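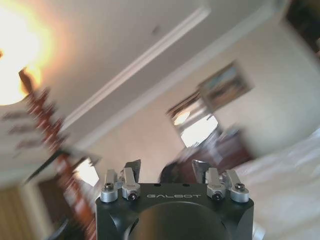
A Galbot gripper, seen from the wrist camera.

About us

Grarow helps care homes, small hotels and supported housing providers plan what they spend on robots and automation. We do not sell equipment and we take no commission from those who do.

The firm was set up by Rizwan Minhas and Liette Vachon, who had both bought machines for other people's buildings and seen the second invoice arrive. Rizwan looks after budgets and leases. Liette does the site visits - door widths, floor levels, sockets, where a machine will sit at night.

Most clients start with a two-day survey. You get a written plan with the purchase price, fitting, spare fingers and cameras, staff training, insurance and yearly servicing on separate lines. If renting is cheaper we put that in as well. So far we have written 73 of these plans, and 21 of them advised the client to wait.

Sutel is our costing sheet, which clients keep and can change themselves. Ullau is the shared buying scheme for homes too small to get a trade price alone. New members join in June.

We work from two rooms at James House. Visits are by appointment, and Tuesday is the best day to find both of us in. Please bring your floor plans and any quotes you already have - old ones are fine.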